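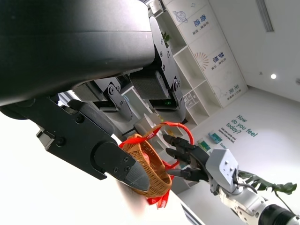
Figure 3. Small round woven basket with a red ribbon handle, one of the ribbon-handled types in the Aledside set.

A ribbon handle is only ever as good as its knot, one respondent wrote in the open comment box of our September survey, and then added that she had rescued more than one gift basket from the hallway floor. We were delighted by this remark. It put into plain words what the first round of interviews had been circling, and it gave us the question for this section: what do people do with a soft handle once the basket reaches their home?

4.2 Soft handles and the second life of gift baskets

Of the 500 households that returned the Flumham questionnaire, 213 said they owned at least one small basket that had first come to them as packaging for a gift. We had expected far fewer. These baskets are cheap, light and often bought for a single afternoon, yet people hold on to them for years, and they talk about them with real affection! Buttons, seed packets, hair ties, spare keys and wrapped candy all turned up in the written answers.

The handle shapes this second life in ways we find fascinating. A stiff handle, woven in one piece with the body, fixes the height of the basket, and owners with shallow shelves complained that it would not fit. A ribbon folds down, so the same basket can be slid under a shelf or nested inside a larger one. It can also be lengthened, swapped for another color or taken off altogether. Several owners keep the ribbon in place purely for its looks and lift the basket by the rim.

The weakness is in carrying. A ribbon bends wherever it is held, and if the hand is off center the basket tips toward the heavier side. The open lattice of the weave offers plenty of places to thread a ribbon through, but the choice of place matters a great deal. In the home visits (19 in all) we asked people to retie a loose ribbon in whatever way felt natural. Most passed it under a single strand close to the rim. The ones who had done it before went lower, catching 2 strands on each side, and their baskets hung noticeably straighter when loaded with the same bag of dried beans.

Printed ribbon deserves a note of its own. Owners were much slower to throw away a ribbon with lettering on it, even when the ends had frayed, and a few had moved one from an old basket to a new one. We had coded ribbon as a decoration in the first version of the Altetti scheme. After the visits we moved it to the group of working parts, next to lids and liners, and recoded the earlier interviews to match.

Whether the same habits hold for larger baskets is harder to say. The Lambrechts collection includes many with leather or rope handles, and we take these up in Section 4.3.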